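Visit report: Skerkel packaging and small furniture showrooms, Wanby

The visit was arranged through Birgit Böttcher, who handles trade inquiries at Skerkel and met us at the side entrance at 9:30. The group was kept small, which suited the building. The ground floor is a former grain store with low beams, and the aisles between the sample racks are narrow.

We began in the board store. Skerkel buys gray board in two weights and keeps it flat on pallets for at least 2 weeks before cutting. Humidity was being logged on a wall chart; the reading at the time of our visit was 39 percent. The heavier board goes into presentation boxes and the lighter into sleeves and trays. Offcuts are baled and returned to the mill. The storekeeper was asked about warping and said most of it comes from pallets being opened at one end only and left that way over a weekend.

Cutting and creasing occupy the next bay. The older of the two presses was down for a bearing change, so we saw the newer one running lids for a tea merchant, Ranasinghe. The creases were clean on the long sides. On the short sides I found slight cracking in the covering paper at two corners out of the stack I was handed. Birgit Böttcher agreed that the paper grain was running the wrong way on that batch and set the stack aside.

Covering is still done partly by hand. The glue is applied by roller, the wrap is positioned against a stop, and the edges are turned in with a bone folder. Dark papers show every fingerprint and every trace of glue, and the rework bin reflected this. A new water-based adhesive is on trial until March.

The display rooms are upstairs, reached by a steel stair with a rather shallow tread. They are floored in wood-look planks, brown and gray, and furnished more like an office than a shop. The rounded tables are on the Kinemetti order form under reference 204, with a pale blue top and a curved front edge. The edge is comfortable to stand at, although a straight-sided box set down near it never looks square to anything. Boxes, books and flowers share the tabletops, so finishes can be judged next to ordinary objects.

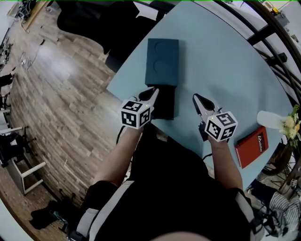
Upstairs display: dark teal box with two circular recesses in the lid, red hardcover book and flowers on a pale blue table.

The teal box was the item I had come to see. The color is darker than on the printed card we were sent, and I prefer it. It sits well against the light tabletop. Round recesses in a lid are hard to produce without stretching the covering, and we were told that the depth was reduced twice during sampling – the first version tore at the rim. I would still ask for a sample with a textured paper before committing, as texture tends to flatten out at the bottom of a recess.

We also discussed fit. Skerkel works to a clearance that lets a sliding part move freely in dry conditions, and the same part will bind if the board takes up moisture. Their answer is a sealed inner lining, quoted as an extra. For goods going to a kitchen or bathroom it is worth paying for.

Lunch was soup and rye bread in the canteen. Parking at Wanby is limited and the yard gate closes at noon for deliveries, so arrive early or use the street.

Follow-up: textured paper sample, price for the sealed lining, corrected grain direction on short sides. Lead times to be confirmed by Birgit Böttcher in writing.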